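How to Fold Knit Pants So They Stay Flat in a Drawer

Updated Nov 12, 2024

This tutorial covers folding soft knit pants: sweatpants, pajama bottoms, lounge pants and anything else with an elastic waist and no crease. The finished bundle is a rectangle that can lie flat in a stack or stand on its edge in a drawer.

What you need

A table or counter at least 60 inches long is best for adult sizes. A bed works, but the mattress gives under your hands and the fabric shifts while you press it. Clear the part of the table you are going to use and wipe it down. Knits pick up crumbs.

The pants should be completely dry. Check the waistband and the pocket bags, which stay damp longest.

Step 1. Put the pants on the table

Take one pair from the basket and set it down in the middle of the table. Leave the rest in the basket until you are ready for them. Don't try to shape anything yet. Find the waistband first, then the two leg openings. If a leg is inside out, reach in from the cuff, grab the fabric near the knee and pull it back through.

A bunched-up pair takes up very little of the table. Leave open space on both sides, since the legs will need it once you spread them.

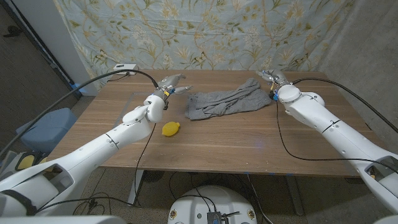
Step 2. Spread and smooth

Hold the waistband at both side seams, lift, and give the pants one firm shake. Lay them down with the front facing up and the waistband to your left. Smooth from the waistband toward the cuffs with flat hands. Don't pull on the knit, especially at the knees, or one leg will end up longer than the other.

Tuck the drawstring inside the waistband. Push the pockets flat.

Step 3. Fold one leg over the other

Bring the far leg over the near leg and match the cuffs and outer seams. The seat will stick out in a small triangle. Fold that triangle in so the edge is straight from top to bottom.

Step 4. Fold to length

For a flat stack, bring the cuffs up to the waistband, then fold in half again.

For a drawer, bring the cuffs to just below the waistband, then fold in thirds starting from the folded end. Thick fleece may only go in half. Press down once with your forearm to get the air out.

Step 5. Put them away

Set each bundle in the drawer with the folded edge up. We use the Fultis drawer divider at its widest setting, but a shoebox lid does the same job. Leave enough room to slide a hand between the last bundle and the side of the drawer.

If a bundle falls open, unfold it back to Step 3 and check the seat triangle. It is usually sticking out.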